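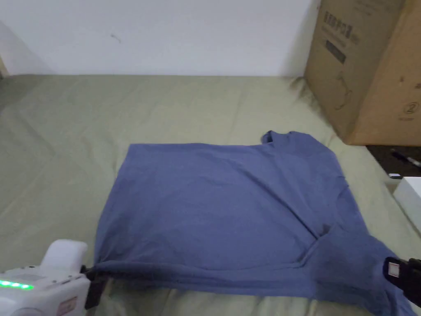
July 27, 2023

Laundry day, if a morning and most of an afternoon can be called a day. I am now forty-odd years into folding T-shirts and no closer to a method. You lay the thing flat on the sheet, you take the bottom corners, you feel briefly like a person who works in a good shop in Leldale, and then one sleeve bunches up and it's over. The blue one was the worst of the lot. I'd call the colour blue, anyway. Hollis calls it grey and has views.

Hollis Szabo, for the record, rolls. Socks, shirts, the tea towels, probably the doona if left alone with it. I was told today that rolling saves room in a suitcase. We are going to Annan for 7 nights in a car with an enormous boot, so I kept folding.

Sage sheet is holding up well. Lunch was cheese on toast, second slice burnt. Rang Mum, who wanted to know if Stovalley still has the good bakery. It does, but they've put the finger buns up again.

Went back in after the call and had another go at the floor end of things. The drop cloth needs a shake and I have decided it can need one until tomorrow. The padded panel is still propped up waiting for somebody to have an opinion about it. I have one, but it involves lifting. 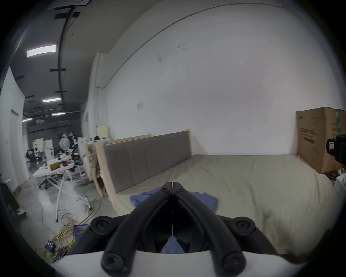 The floor end, with one crumpled blue item.

Must find the other pillowcase before we pack. Also petrol, also ring Eromora about the key. Hollis has gone to bed with all the socks rolled and is being very quiet about it.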